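Talk notes: "Why your shop floor is so loud". Costside evening, 15 Aug 2018
Speaker: Montri Kaewkla

Slot is 35 min. Leave 8 for questions. Water on the lectern BEFORE starting.

Open: clap once, wait. Ask who heard it come back. Big rooms, hard walls, sound has nowhere to go.

Then the Brirnaso story. Bakery, new unit, lovely tiled walls, staff shouting by ten in the morning. Owner blamed the mixers. Mixers were fine. Room was the trouble. Don't name the owner.

Three things to get across (slow down here)
- echo and noise are not the same, people mix them up all the time
- soft stuff soaks up high sounds, does next to nothing for a low hum
- walls AND ceiling. Everybody forgets the celing

Costs. Be straight. Morum café did their whole ceiling for £175 of secondhand panels and two evenings up a ladder. Looks rough. Works. Not everyone gets that lucky, say so.

Play the two clips, before and after. Check volume first, last time it was far too loud and I lost the front row.

Cloutier print works: hung old curtains behind the folding machine. Helped with the rattle, not the thump. Thump goes through the floor. Rubber feet, thick mat, or move the machine. Moving it is free!!

If short of time skip the bit on double glazing. Nobody's asked about it since June anyway.

Hard tops and thin sheet. Drop a spoon on a bare metal table, then on one with a tea towel over it. Do it live if there's a table. Thin panels ring as well, a strip of sticky damping pad on the back calms them down. Ask for guesses on how much pad you need (they always say to cover the lot, you dont) 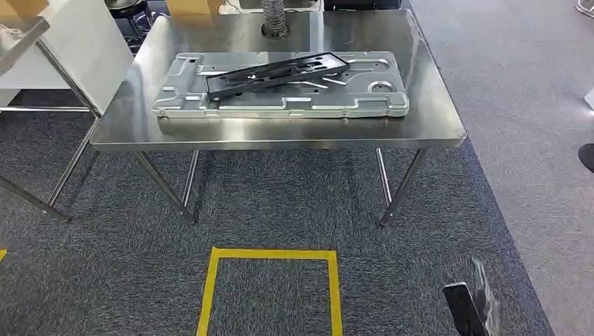
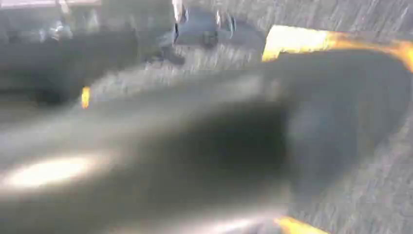 First slide: metal panel on a steel table, carpet under.

Close: go home, clap in your kitchen. Handout by the door. Questions, repeat each one back so the rear seats hear it.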